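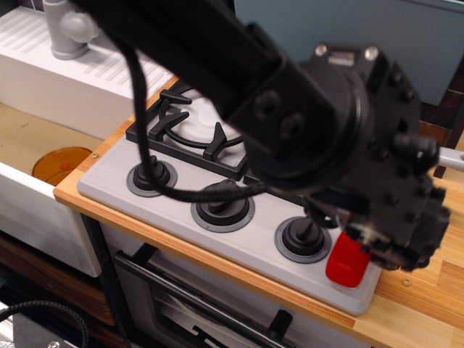 Reviews > Teleoperation > Hand controllers > Prestau leader arm

Prestau leader arm: six months of kitchen tasks

We bought the Prestau in December to replace a pair of game controllers, and it has been on the bench most working days from then until now (June 1, 2024). It is a small passive arm that clamps to a table. You move it by hand and the real arm copies it, joint for joint. A trigger at the end closes the gripper. The software records joint positions, trigger position and whatever cameras you plug in, and writes one file per demonstration.

Our test task is a play kitchen: a gray stove with black knobs, a sink with a drainboard, an oven door, and a bowl. We chose small red pieces as the things to pick up. The spaces are tight for a full-size arm, and a knob is an awkward thing to work near when the wrist is as bulky as ours.

Setup

It took me one afternoon. The clamp is good. The cable is too short to reach a computer on the floor, so plan on an extension. Calibration means putting both arms in the same pose and pressing a button, and it has to be done again if you bump the base. The printed manual skips the step where you set the joint directions. Danica Holub found it in the release notes after we had watched the elbow go the wrong way for a while.

Using it

Big moves are easy. Reaching from the sink side over the burner grate to the end of the knob panel feels natural after a few tries. New people get there quickly, much faster than they did with the game controllers.

Small moves are harder. There is no force feedback, so you don't feel the fingers touch anything. You watch, and you learn to slow down for the last inch. Picking up a small glossy piece and letting go of it close to a knob without brushing the knob took me most of a week to do well. The trigger has a long dead zone at the start of its pull, and the setting that is supposed to shorten it does very little.

The wrist gets tiring. Guangming Xiao did the longest sessions and ended up hanging the leader arm from a spring balancer, which helped a lot. Prestau should sell one with it.

Watch your cable routing on the robot side too. A loop that hangs clear in one pose can drag over the stove in the next, and the leader arm gives you no hint of it.

The recordings

We have kept 1037 demonstrations and thrown out 120, mostly for dropped pieces or bad starts. In all that time the recorder lost 17 files, every one of them on the old firmware. Playback is accurate enough that we use it to check calibration in the morning. A policy trained on the first 400 could reach and grasp but was poor at knobs – adding slower, more careful demonstrations did more for it than adding fast ones.

Compared with the Jitard

The Jitard glove is cheaper and lighter, and it's fine for pick and place. It drifted on us during oven door pulls, and I wouldn't use it for anything that turns.

Verdict

Four out of five. I would buy it again, with a longer cable and a better trigger. Left-handed users should ask about the mirrored grip before ordering – ours came separately and took three weeks.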